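How I compare two pairs of handheld grippers before I commit to one

I've now done this dance with three different sets of handheld grippers, and I finally have a routine I trust, so I'm writing it down before I forget it again. If you're picking between two pairs (for me it was the Skotard and the Trenden) and you want to know which one will give you usable demonstrations, give it an afternoon. Spec sheets won't get you there!

What you need

Both pairs, charged. A divided tray or box, a small ball, and something small and fiddly that stands on end. A stand to put the tray on, so you can work standing up like a normal person. Floor tape. A notebook, or whatever you log in.

Step 1: Tape your spot

Put a bit of tape on the floor to mark the setup and leave it there for the whole comparison. I skipped this back in April and ended up comparing two different reaches without noticing, which cost me a whole day of redoing everything.

Step 2: Check tracking before you grab anything

Hold both grippers out in front of you and just wave them around for a minute, slowly. Cross them, tilt them, bring them right up next to each other. If your setup tracks marker cubes like mine does, close together is where trouble starts -- one cube hides the other and the pose jumps. Watch the live plot while you do it. I write down every jump bigger than 9 millimeters and ignore the rest.

Step 3: Squeeze test

Pick up the ball, hold it for a slow breath, put it down. Then the fiddly thing. You're feeling for the padding here. Soft pads forgive a crooked approach but they can hide slip, and you won't see that until you play the recording back. Do it with your weaker hand too, please, even though it's annoying.

Step 4: Run the real task

Mine is simple: move the ball and the small piece from one compartment to the other, one gripper each, then back. I do 60 runs per pair in blocks of six, and I swap pairs between blocks so that getting tired doesn't punish whichever one came second.
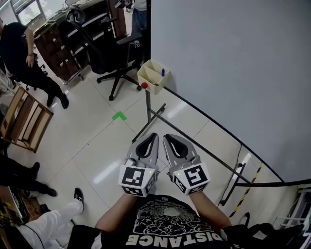 Fulvio Parisi wrote to me after I posted the first draft of these steps: I'd swap the order of your tests. Do the long runs first and the squeeze test after, when your wrists already hurt, since that's when a heavy gripper starts to droop and your tracking goes with it. I lost half a session to that with a pair from Lendevier.

Okay, fair point, and I tried it. My grip does get sloppier toward the end, and the Trenden pair suffered more for it. So now I do the squeeze test twice, once fresh and once tired, and write both down.

Step 5: Play it all back

Go through the recordings the same day while you still remember which runs felt wrong. I mark a run as bad if the tracking dropped out or the object slipped, and I keep those two counts apart. A slip might be me. A dropout is almost always the hardware or the lighting -- try closing the blinds and repeating one block before you blame the gripper.

I went with the Skotard in the end, mostly for how it felt in the tired test. The Trenden pair is back in its case until I get around to changing the pads.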